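Notebook, Flalten panel survey -- social media use, wave 4
April, started 9:40

Picked up from the last entry. Export from the Stullbridge panel came through complete this time: 4000 rows, one per respondent, with the platform block in wide format. Renamed the columns to match the wave 3 codebook before touching anything else. The old names are kept in a lookup file next to the raw export.

First pass on the platform block. Question 29 ("Which of these have you done in the past month?") has a routing problem. Respondents who said they never read blogs should have skipped the blog comment item. 700 of them have a value there anyway. The value is always 0, so it looks like the form wrote a default on skip. Recoded to missing. The effect on the published share is large enough that the draft chart has to be redrawn.

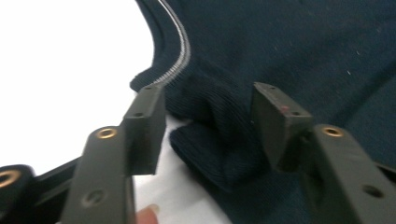
The same default turns up in the photo sharing item and the video upload item, but not in the podcast item, which was added later with a different template. Left the podcast item alone. Script is in the Boiko folder under recode, with the before and after tables written out as text.

Weights: used the age by region targets from wave 3 unchanged. Trimmed at 4. Ran once without trimming to see how far the platform shares moved. Movement was small for the big networks and noticeable for the forum item, where the oldest group is thin. Forum results should go out with a note or be collapsed to two age bands. I prefer collapsing.

11:15. Trend comparison. Wave 3 asked about "social networks" and wave 4 asks about "social networks or messaging apps". These can't go on one line. Drew them as separate series with a gap at the wording change. The slide deck Plinemstead is using still has them joined -- needs to be replaced before anyone quotes the growth number from it.

Sent the recode table and the forum note to Daryna Marchuk and Tymofii Stetsiuk for checking.
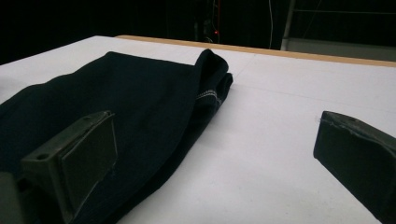

Daryna Marchuk: Recode is fine by me. I would check wave 3 for the same default before redrawing the chart, though. If it is in both waves, the old share was too low as well and the trend may not change much. Agree on two age bands for forums.

Fair point. Wave 3 raw file is on the old drive, and the codebook doesn't say how skips were stored. Will pull the blog comment item first and compare zeros against the routing variable.

Open:
Wave 3 skip check.
Redraw chart, blog comments.
Replace joined trend line in the deck.
Tymofii still to confirm the region targets.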